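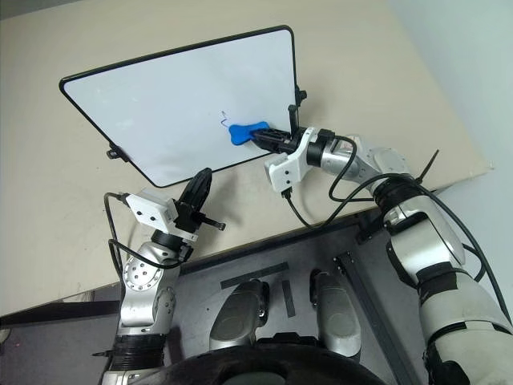

The right gripper holds the eraser against the board, with a short line of dark blue ink beside it.

The whiteboard task was meant to be the easy one. "We put it in to have something that always worked," says the engineer who runs the two-armed robot at the Sokdale lab. "Then it came out near the bottom of the list."

Her group has spent the months since May on a method they call Skurberg. The robot learns from recordings of a person steering its arms, as in many labs, but each recording is also marked at the moments where the tool meets a surface. Those moments are then given more weight in training.

They began with 911 recordings and kept 748. The rest were thrown out for dull reasons, she says: a late start, a dropped tool, a cable caught on the table. Of those kept, 123 were wiping.

"Wiping is mostly pressure," she says. "With too little, the eraser slides over the ink. With too much, the board moves and the arm is in the wrong place for the next stroke." The older model, trained on the same recordings without the marks, often stopped with a bit of line left on the board and acted as if it had finished.

In the test, each model was given 16 boards. The older one cleaned five and the new one cleaned 13. She is careful with the result. "It's one table and one eraser. I wouldn't say more than that yet."

A second group, at Remoletti, is repeating the test with its own arms. They have had trouble with the marking, which is done by hand and is slow – almost an hour for a morning's recordings. A small program named Kováčik is supposed to find the contact moments by itself, but it still misses light touches.

Asked what comes next, she mentions curved surfaces, then goes back to the boards. "Three of them still weren't clean. I'd like to know why first."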